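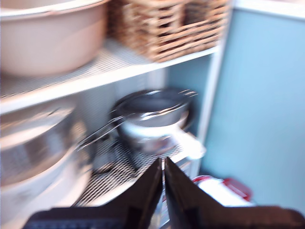 Kitchen shelves, wicker basket on the upper one.

So I've been trying to cook my way through one cookbook, start to finish, no skipping. I mentioned it in passing a while back and a few of you asked how it was going, and then I went quiet, which probably told you something. Anyway, I'm still at it! Slower than I said I would be, and with a few rules bent, but still at it.

The book is a second-hand one I picked up in Skellmont last November, from the charity shop on the hill with the broken bell. No dust jacket, a big tea ring on the back, and somebody has written "too much" in pencil next to the cloves in nearly every recipe that has cloves. (They're right, by the way. I now halve the cloves without even thinking about it.) It's all soups, stews and things you leave on a low heat for an afternoon, 70 recipes in all, and I thought, well, that's a winter's worth. It was not a winter's worth. It's 23 September 2023 and I made the barley one last night, which puts me a bit past halfway.

The first few weeks were lovely. Leek and potato, split pea, a tomato thing with bread in it that I could eat every day until I die. I was so smug. I was taking tubs of it to work and leaving them in the fridge with my initials on. Then I got to the chapter called "From the Larder", which sounds cosy and is mostly pulses that need soaking overnight, and I'm just not a person who knows on Tuesday what she wants to eat on Wednesday. I forgot the soaking four times running. We had toast. I bought tins in the end and I'm counting it, because the book was written before my supermarket sold eleven kinds of bean and I think the author would have been glad of them.

A few things I've picked up, in case anyone else fancies doing something this daft.

Onions take ages. Every recipe says five minutes and every recipe is lying. I give them twenty now with the lid on and the radio going, and everything tastes better for it. I used to stand there poking them. Now I do the washing up from the night before and by the time I've finished they're about where I want them.

Stock cubes are fine. I did make proper stock for a month or so and the flat smelled like a wet dog, and the windows ran. The only recipe where I could tell the difference was the clear broth with noodles. For that one, yes, go on, boil your bones. For a thick lentil soup with cumin in it, please just use the cube and have your Sunday back.

Read the whole recipe first. I know, I know. But the oxtail one has "leave until the next day" sitting right in the middle of a paragraph, and I found it at half past six with my coat still on and a very hungry household. That was the most expensive one in the book too, and it went in the fridge and we had fish and chips.

I've also become weirdly fussy about pepper. There's a stall on Larnard market on a Saturday that does spices loose by the scoop, and I went for nutmeg and came back with three sorts of peppercorn and a bag of dried mushrooms I still haven't opened. This morning I only wanted bay leaves. I'll not tell you what I spent.

The failures, then. The cucumber soup (hot!) was horrible and I won't be talked round. The beetroot one was nice but it got on everything, including a tea towel I was fond of. And there's a fish stew that wants 600 grams of mussels, and I did all the scrubbing and the beard pulling and sat down to it and remembered that I don't really like mussels. I ate the bread and the sauce. The sauce was gorgeous, so I might do it again with a bit of cod and keep quiet about it.

Best so far is still the chicken with pearl onions and far too much thyme. I've made it 7 times now, which is part of the reason I'm so behind. It freezes well, it's good with mash or rice or nothing, and it's the one people ask me for. I do it with thighs, the book says a whole bird, and I leave out the celery as I can't stand it.

Next up is goat, which I've never cooked. The butcher says he can get it if I give him a week's notice, so that's me soaking-beans-level organised again, wish me luck. After that there's a run of cabbage. Quite a long run of cabbage, looking at the contents page. If you've got a good thing to do with a cabbage, the comments are open.

Contact me | © 2023 | Back to top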